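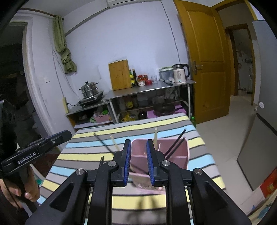 Finger pads closed up to the rim of a storage bin, chopsticks inside and out.

Home Reviews Workshop Grippers Spares Contact

Berkeck finger pad kit for hand-held grippers
Reviewed by Raphaël Joly, November 2025

The pads are the part of a hand-held gripper that wears out first, and the part most people leave too long. I have been using the Berkeck replacement kit since June on a pair of grippers, one for each hand, doing household jobs such as sorting utensils and moving bins. This is a review of the kit and of how easy it is to live with.

In the box you get 4 pads, a small driver, a strip of cleaning cloth and a folded sheet of instructions. The sheet is poor. It shows the pad going on but says nothing about lining up the second one with the first, and that is where most of the work is. If the two faces don't meet squarely, a bin rim will still hold but a chopstick will turn as soon as you lift it.

Fitting took me 13 minutes for the first gripper and less for the second. Take the old pads off, wipe the jaws, and put both new pads on loosely. Close the jaws on a piece of card, then tighten a little on each side in turn. Pull the card. It should drag evenly from top to bottom – if one corner is free, slacken off and start again.

While the pads are off, look at the rest of the tool. I wipe the guide rails with a dry cloth and run the jaws through their full travel by hand a few times. Any grit can be felt straight away. I also check the pivots for play. The kit has nothing for either job, and Berkeck could easily have put in a second cloth.

Grip is good. Smooth plastic is where my old pads used to slip, and these hold a thin rim without much squeeze. Thin round things are harder. A wooden chopstick is fine, a smooth black one needs picking up near the middle. I tried the Radari pads on the same jobs and found them softer and a bit better on thin items, but they marked sooner.

Wear is fair. I log every grasp, and the first pair had done 891 when I noticed the edge starting to lift on one pad. I pressed it back and carried on for another week before changing it. Berkeck says the pads can be washed up to 2 times. I would wipe them instead, as mine were less grippy after washing.

I ordered from Clornby, who packed them flat. A set from Borkowska came bent and had to go back.

Good points: firm grip on rims, simple to fit once you know the card method, driver included.
Bad points: weak instructions, no spare screws, pads sold only as a full set.

I have bought another kit and will keep using them on both grippers.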